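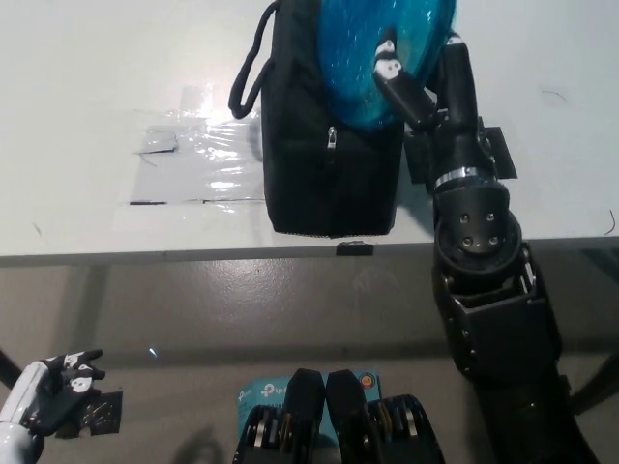

Bag handling, right arm at the table.

Kiltance Student Robotics Project: call for participants, spring term

The Kiltance student robotics project is looking for new members for the term starting in April. We work with a two-armed robot on everyday handling tasks: putting things into bags, taking them out again, folding, sorting and passing objects from one hand to the other. You do not need to have worked with a robot before. You do need to be able to turn up regularly and write down what you did.

The project is open to students at Kiltance in any year and on any course. Students from Lermont can also apply if their tutor agrees in writing. Please sort that out before you send the form, as we cannot hold a place while you wait for an answer.

What the work is

Most sessions are spent at the table. One person operates the arms, one person sets out the objects and resets them between attempts, and one person keeps the log. Everyone takes a turn at all three. Resetting is dull but it matters a good deal, and people who only want to drive the arms tend to leave after a few weeks.

The bag task is the main one this year. Soft bags are awkward because they change shape when touched, and shiny or see-through items are hard for the software to pick out. We are aiming for 2000 logged attempts by the end of the term. The last group handed over 166 that were good enough to keep, so there is plenty left to do.

Alongside the table work there are two smaller jobs. The first is checking recordings and marking where each grasp starts and ends. This can be done from home. The second is looking after Leso, our own set of scripts for replaying and sorting the logs. Leso is written in Python and needs tidying. If you can code a little and do not mind reading other people's work, say so on the form.

Time

Two sessions a week of two and a half hours each, in the afternoon or early evening. Marking recordings takes about 100 minutes a week on top of that and can be split up as you like. There are no sessions during exam weeks.

Payment and credit

This is a student project and the places are unpaid. Travel between Lermont and Kiltance is refunded on production of a ticket. Second-year students may be able to count the work towards their practical module — ask your own department, as the rules differ.

Safety

All new members do a short induction in the Brunner building before their first session. It covers the stop button, where to stand when the arms are powered, and how to hand objects over. Long hair must be tied back. No lanyards, scarves or loose sleeves at the table. Anyone who misses the induction will have to wait for the next one.

The lab is on the ground floor and has step-free access. The log can be kept sitting down, and the operator's seat can be raised or lowered. If you need anything else changed so that you can take part, tell us on the form and we will get in touch before the induction.

How to apply

Fill in the form on the project page, or pick up a paper copy from the Brunner front desk. Give your course and year, the afternoons you are free, and a few lines on something you have built, mended or taken apart. It does not have to be electronic — a bicycle or a shelf is fine. Please do not send a CV.

Put reference 2985 at the top of the form. Forms without it go to the general office and may reach us late.

Places will be offered by email. If you applied last year and did not get one, you are welcome to apply again.

Posted 23 November 2020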